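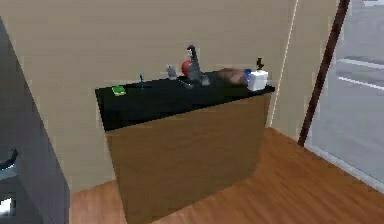

The simulated kitchen, island and faucet included.

Nindum is looking for a patient, friendly person to help us plan our equipment budget for next year. We work on household robots, and we have to decide what to buy, what to rent and what can stay in simulation a while longer. You would spend 14 hours a week with Mandla Rampersad, gathering quotes and talking with suppliers.
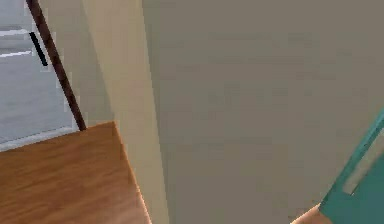
Robot hand with a teal object, same simulated room.

Spreadsheet experience matters more to us than robot experience, and we'll happily teach you the rest! Please write to Hryhorii Boiko by 6 Dec 2025.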